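Compartment boxes for very small parts: fixed or removable dividers?

Posted in Workshop and Storage

wstubbs
Sorting a mixed lot of small orange-red bits into a tinted compartment box, on the desk with the cable hole. Fixed grid inside, front flap that folds down flat. I have 2,000 more to get through by the end of January and would like opinions before I buy a second box of the same pattern.

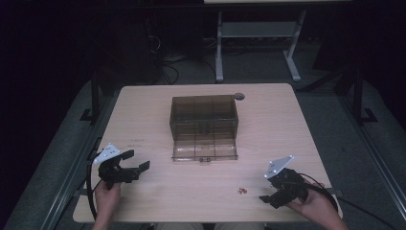 Clem Tuhiwai
Fixed grid, every time. Removable dividers leave a gap at the bottom and anything under 3 mm walks through it when you carry the box. I had a Bickerstaff case with slide-in walls and re-sorted it twice before giving it away.

wstubbs
That was my thinking as well. My worry is cell size. The cells are too large for what I am putting in them and I end up with a thin layer across the floor of each one, which is awkward to pick from.

fenland_dave
Line the cells. A square of thin craft foam, cut a shade oversize and pushed down, gives the fingernail something to work against. It also stops the rattle.

Clem Tuhiwai
Foam sheds. After a year you are picking crumbs out of your parts. Thin card is better and costs nothing.

fenland_dave
Closed-cell foam does not shed. Mine went in when I bought the box and I have not replaced a piece.

Clem Tuhiwai
Fair enough if it is closed-cell. Most of what the craft shops sell is not labelled either way.

ottoline_k
Does the tint bother anyone else? I went over to clear boxes because I could not tell two near shades apart through smoked plastic. Orange and red were the worst pair. With the lid open it makes no difference, but I like to find things with it shut.

wstubbs
It does a bit. I label the cells on a paper plan kept with the box, so I look at the plan first. Row letter, column number, contents, date filled. The plan is out of date about as often as you would expect.

ottoline_k
Then you need the plan and the lid open, and I need neither.

wstubbs
Granted. Tinted was what Clenenport had in stock.

M. Harrow
On the flap: check how it behaves with weight on it. A fold-down front is convenient for reaching the near row, but people lean on it and the hinge goes white and then splits. The Jernano boxes had a thicker hinge line and lasted better. I believe they changed the moulding later, so buy an old one if you find it.

wstubbs
No whitening so far. I do use the flap as a tray – the small ridges stop things rolling off – so there is always some load on it.

M. Harrow
Use a saucer. The flap was not made for it.

fenland_dave
It lies flat on the desk, surely? The desk takes the load. I cannot see the harm.

M. Harrow
It takes the load if the flap is properly flat. One stray bead underneath and the hinge is taking it. I have split 2 that way.

Clem Tuhiwai
Wiremu, how are you splitting the lot? If you pick one at a time into the final cell you will be there until spring. Rough sort first, by colour only, into whatever dishes you have. Then size within each colour. I did 990 in an evening like that and the second pass went much quicker than the first.

wstubbs
Straight to the cell at present, a small heap in front of the box and working along the row. I will try the two-pass method on the next bag. It holds 336 according to the packet, so a reasonable trial.

ottoline_k
Put something over that cable hole before you start. I lost most of a bag down mine. A jar lid does it.

wstubbs
Noted. There is a blanking cap somewhere, supplied with the desk.

fenland_dave
Has anyone tried the Fostutau trays, the ones that stack? No lid at all, each tray closes the one beneath.

M. Harrow
Yes. Good on a shelf, poor in the hand. Tip the stack and the contents move between layers. I would not use them for anything this small.

wstubbs
Update: two-pass sort finished on the one bag. Almost an hour, against an evening for the previous one. Lined half the cells with card and left the rest bare. The card is easier to pick from but lifts at the corners, so I may try the closed-cell foam after all. Second box ordered, same pattern, clear this time.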